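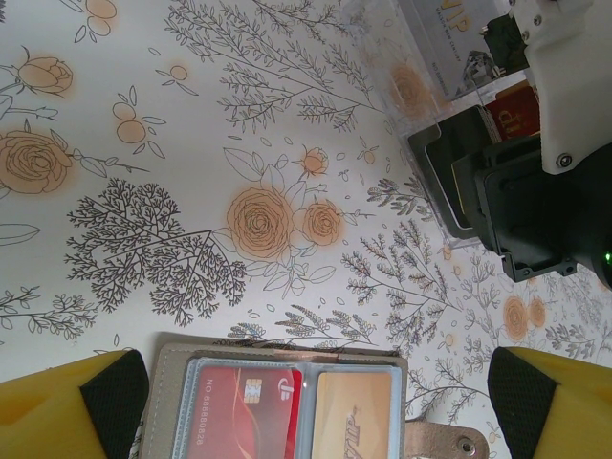 Torell Andon wine preserver review

I drink one glass of wine with dinner most evenings and live with someone who prefers beer, so a bottle has to last. For years I used a rubber stopper and a hand pump and put up with whatever was left by the third night. The Andon is Torell's answer to that problem. It is a stopper with a small gas head that pushes argon into the bottle, and I have been using it since May.

In the box you get the gas head, 2 stoppers, 2 gas capsules, a cleaning brush and a folded sheet of instructions. It costs £86. A single capsule is meant to do 15 bottles, but that depends a good deal on how full the bottle is when you seal it. A bottle with one glass gone needs a short press. A bottle with one glass left needs three or four seconds, and the capsule goes down faster.

Using it is simple enough. You push the stopper in, fit the head on top, press until the note of the hiss changes, then take the head off. The stopper closes itself. The first few times I pulled the head off too slowly and lost some gas, and the instructions don't mention this. A quick upward tug works better.

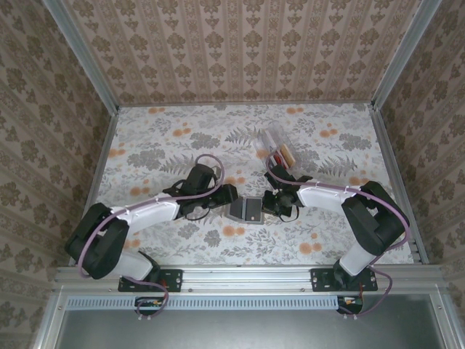 Pale tabletop with ferns and orange blossoms.

I tried it first on a plain Côtes du Rhône, with a second bottle of the same wine kept under my old pump for comparison. On day two I could not tell them apart. By day four the pumped bottle had lost most of its fruit and had a slightly sour smell, and the one under argon was still a decent glass of wine. On day seven the pumped bottle went into a stew. The other was flatter than when I opened it, with the cherry flavour mostly gone, but I drank it.

White wine did better. A dry Riesling kept in the fridge was good at nine days, and I would have served it to guests. An older Rioja was the poor result. It was tired by the third evening whatever I did, and I suspect the air it took in when I poured the first glass had already done the damage. If you open old bottles, finish them.

Do not use it on sparkling wine. The stopper is not made to hold pressure and the sheet says so in small type on the back.

My friend Arash Soltani has the Kordestani version, which uses a needle through the cork, so the bottle is never opened at all. His keeps wine for longer and I would not argue otherwise. It also costs more, it will not work on screwcaps, and the needle clogs with bits of cork. Most of what I buy has a screwcap – that settled it for me.

Complaints. The stoppers fit standard necks well, but they were loose on a wide-necked bottle from Arkness, my usual shop, and I had to hold one down with my thumb while I pressed. The head is tall, so you cannot leave it on and still shut the fridge door rack under a shelf. Replacement capsules only come direct from Torell, and the last order took nine days to arrive. There is also no gauge, so the gas runs out without warning. I keep a spare in the drawer.

Cleaning takes a minute under the tap. The seals have shown no wear so far, though red wine has stained the pale ring on one of the stoppers.

I would buy it again at this price for everyday reds and whites. If you usually finish a bottle in two days, a pump will do the same job for far less.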